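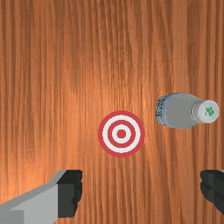 Emholm abre en Clodham un servicio de cuidado para mesas de madera

Noviembre – Por Lieselotte Gerlach
Lectura: 2 min

La empresa Emholm comunica la apertura de su nuevo servicio de mantenimiento de mesas de madera en Clodham. El servicio está dirigido a hogares, oficinas y pequeños comercios, y comprende limpieza, lijado y aplicación de aceite. 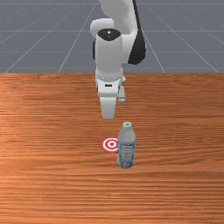 Las citas se pueden pedir a partir de las 10 de la mañana en el taller de la calle Agbeko. El plazo de entrega es de 16 días – para las mesas de gran tamaño puede ser más largo.
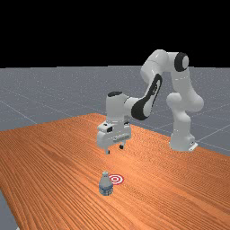
El taller ofrecerá también una consulta gratuita sobre el uso diario de los muebles. Muchos clientes preguntan por las manchas de agua. Una pequeña botella de plástico sobre la madera, como la que se ve en la imagen, puede dejar un cerco si tiene condensación, y por ello se recomienda usar posavasos. «Queremos que las familias conserven sus mesas durante muchos años», declara Younes Salem, director del taller.
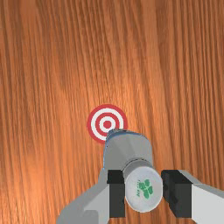

Diana roja y blanca sobre una superficie de madera de veta anaranjada.

El segundo taller de la empresa, en Drasitz, mantiene su horario habitual.

Compartido 13 veces | 2 comentarios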